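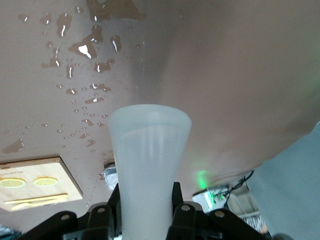 Progress report to De Graaf – Vovis kitchen measuring project
November 2023

Short one this time, sorry, the full narrative follows with the year-end accounts. Covers everything since the July report.

Where we are

Spend is on track. Equipment line nearly used up, print line barely touched. Recipe cards for pouring and weighing are in third draft, the spreading and cutting cards still in second. Target was 30 cards by now and we have them all in some form, though 7 need rewriting before anyone outside the building sees them.

Weighing liquids is what took the time. Plan was to teach by volume first, then by weight. Switched that round in September. People get on with a scale much faster than with lines on a jug, and the cards come out shorter too. Standard task is now 400 g of water into a cup on the scale, then the same again with something thicker.

Cups

Settled on plain plastic tumblers, slightly see-through. They're light, they stack, they survive being dropped. Downside – a light cup tips if you pour from too high, and a drip down the outside makes it slippery to hold. Card 4 now says wipe the cup before you lift it. Glass was looked at and dropped on cost.
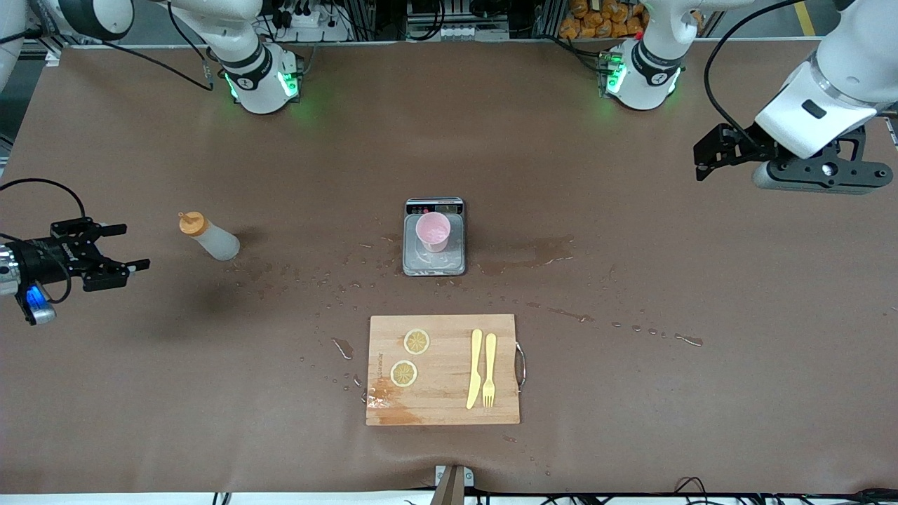 Scale stays as it is, small digital one with a flat metal platform. Biggest source of wrong readings is mess on the platform itself, streaks and smears around the foot of the cup that then get weighed with everthing else. New routine is cup off, wipe, zero, cup on. Adds a bit of time to each task, worth it.

Squeeze bottles have been good for small amounts, much more control than a jug. Want more of them. The cutting board is used in the second half of the session and people keep asking to have it out from the start, so the layout card will show it in front of the scale.

Spills

More than I budgeted for. Water mostly. Cloths and paper towel have gone over by a small amount, moved across from print, hope that is OK – tell me if you need a form for it. The table covering wipes down well enough and we won't be replacing it this year.

Numbers

361 completed task sheets since July, all entered. Vumenano has the spreadsheet and is checking it for doubles. Their first pass is due before the holidays.

Still open

– Nornenus quote for printing, chased twice, no reply yet
– large-type version of the cards, not started
– second scale, need a yes or no from you by the end of the month
– allergy wording on the thicker liquids card, waiting on advise

Next report in the new year, with the tested cards attached. Receipts for the cups and bottles are in the shared folder under equipment.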